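Notes for Session 5: Buying Craft and Game Kits from a Trading Company
Last updated: 12/24/23
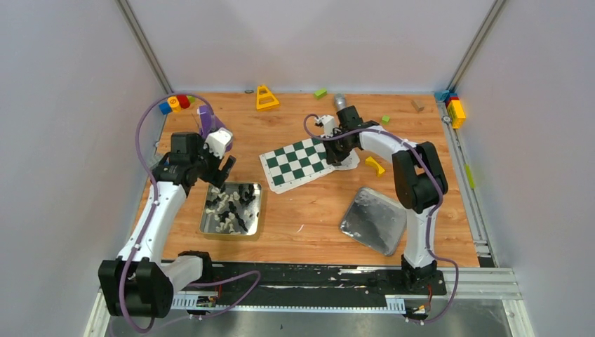 What is the difference between a factory and a trading company? A factory makes the goods itself, while a trading company buys from one or more factories and sells to you under its own paperwork.

I know, I know, half of you have been told to avoid the second kind. I was too, back when I was ordering beanbags and wooden ring toss sets for Droltcombe, and I spent most of a January chasing "real" factories that didn't want to talk to me. My order was 300 sets. The factory I liked best had a minimum of 3000! So I went to a trading company called Nernar, paid a bit more per set, and had one person answering my emails for the whole job.

Let's start with minimums, then. A minimum order quantity (MOQ on every quote you'll ever see) is usually set per item and often per color too. That second part catches people. If you ask for 300 sets in six colors, the seller may hear six orders of 50, and the price jumps. Ask the question early, and get the answer in the quote itself and not just in a chat message.

Next, the quote. Please bring the Jirgate quote I gave you last time, the one with my scribbles on it. Look at the line that says FOB. It means the seller's price covers getting the goods loaded on the ship at the named port, and after that the freight, insurance and duty are on you. The quote under it says EXW, and it looks cheaper (lovely small number!) but you'd be paying for the truck to the port and the export paperwork as well. You can't compare the two until you've added those in. Work it through both ways before we meet and write down which one you'd pick.

Samples. I always pay for the sample and I always pay for the courier, and I keep one sample sealed in a bag with the date and both signatures on the label. When I was dealing with Diệp on the parachute game order, the handles on the second sample were shorter than on the first, and we could settle it in one phone call with the sealed one on my desk. Wonderful woman to work with, by the way – she had the new handles sorted before I'd finished complaining.

Payment terms: the usual deal for a first order is a deposit up front and the balance before shipping. Try to tie the balance to an inspection report. Beat Thaler, who taught this course before me, used to make everyone write that clause out by hand, and I'm tempted to bring it back.

One more on packing, as we ran out of time. Carton size matters more than you'd think with sports and play goods, which are bulky and light, so you often pay for space and hardly at all for weight. Ask for carton measurements with the quote. Almost 50 of my old cartons went out half full of air, and I paid for every inch of it.

For next time: the two quotes worked through, plus a short email to a seller asking about minimums per color. Keep it under a page.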